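Clidport Opens Collection Hall for Handheld Demonstrations, Begins Second Phase of Nandedo Program

Household and light-service tasks to be recorded by people using handheld grippers; first data release planned for December

ZASTAVORA -- Clidport, a developer of learning systems for general-purpose manipulation, announced today that it has begun the second phase of Nandedo, its program for gathering examples of everyday handling tasks. The work is being carried out in a shared hall in Zastavora in cooperation with Lumanlan, which is responsible for operator training and for the review of finished recordings.

Under the program, trained operators carry out ordinary tasks with a pair of handheld grippers, one in each hand. Cameras record the work from the operator's point of view and from the grippers themselves, and the position of each gripper is tracked through printed markers fixed to its body. The resulting recordings are used to train a control policy that can later be run on a robot arm fitted with fingers of the same shape.

Clidport selected the handheld method after a first phase in which most examples were gathered by remote operation of fixed arms. That phase produced recordings of good quality, but the pace was slow, and each change of task required the work area to be set up again. With handheld equipment, an operator can finish one task at a table and begin the next at a chair on the other side of the hall.

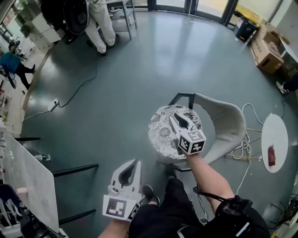 Tasks in the current phase fall under 38 headings. They include picking up and setting down tableware, moving small packets between surfaces, clearing seats and tabletops, opening and closing drawers, and passing an object from one gripper to the other. Each heading is described in a written task sheet that states the starting condition and the required end condition. The sheet does not tell the operator which path to take between the two.

"We want the system to learn from the way people go about a job when they are given room to do it," Clidport said in a statement. "Two operators will often reach for the same plate from different sides. Both recordings are useful to us, and the task sheets have been written so that both are accepted."

The company has set a target of 1,000 accepted recordings for each heading. A recording is accepted when the end condition has been met, the gripper track is continuous from start to finish, and the views from all cameras can be aligned in time. Recordings that show a failed grasp followed by a successful one are kept and labeled separately. Clidport considers these examples of special value, as the first phase contained few of them and the trained policy had difficulty recovering after an object slipped.

Operators work in sessions of 40 minutes, followed by a rest period. Before joining the program, each operator completes a training course given by Lumanlan, which covers fitting the equipment, holding the grippers at a steady opening, and keeping the markers within view during a reach. Operators repeat a short set of reference tasks at the start of every session -- the same tasks in the same order -- so that changes in tracking quality can be noticed early.

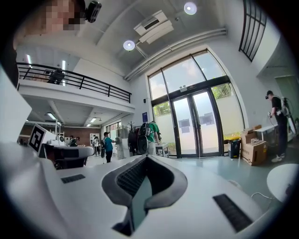
Several operators may be at work in the hall at the same time. Clidport decided against dividing the floor into closed booths. People walking past, changes in daylight and furniture that has been moved since the previous session are all conditions that a robot will meet in service, and the company believes they should be present in the training material from the beginning. Objects are changed on a regular schedule, and tables and chairs are moved between sessions.

The same approach has been taken to privacy. Faces that appear in the recordings are obscured before the material is passed to the training group, and sound is removed. Everyone who works in the hall is informed of the recording in writing, and operators may ask for a session to be withdrawn at any point before it enters the accepted set. Lumanlan keeps the record of such requests and reports on them to Clidport each month.

Review of the recordings takes place in 2 stages. An automatic check first removes files with missing views or broken tracks. A reviewer then watches each remaining recording against its task sheet and marks the start and end of every grasp. Lumanlan expects the second stage to take about as long as the recording itself.

"Review is the part of the work that outside visitors seldom ask to see, and it takes up most of our staff time," Lumanlan said. "A file can pass every automatic check and still show a task that was left unfinished. Those files need to be found before they reach training."

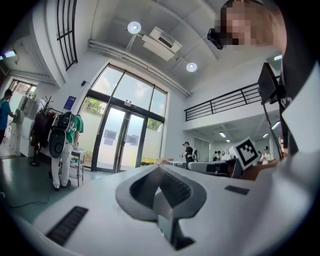
Availability and Next Steps

Clidport plans to make a first portion of the Nandedo recordings available to research partners in December, together with the task sheets and the labels produced during review. Partners will be asked to report marking errors through a common form, and corrected labels will be issued with later portions.

A further phase, in which policies trained on the recordings will be tested on robot arms in the same hall, is in preparation. The objects for those tests will be chosen by Lumanlan and kept out of the collection work until testing has been completed.

About Clidport

Clidport develops learning systems for robot manipulation in homes, shops and light-service settings. The company is based in Zastavora.

About Lumanlan

Lumanlan provides operator training, labeling and quality review for recorded demonstration data.

Requests for access to the Nandedo recordings may be sent to the Clidport program office in Zastavora.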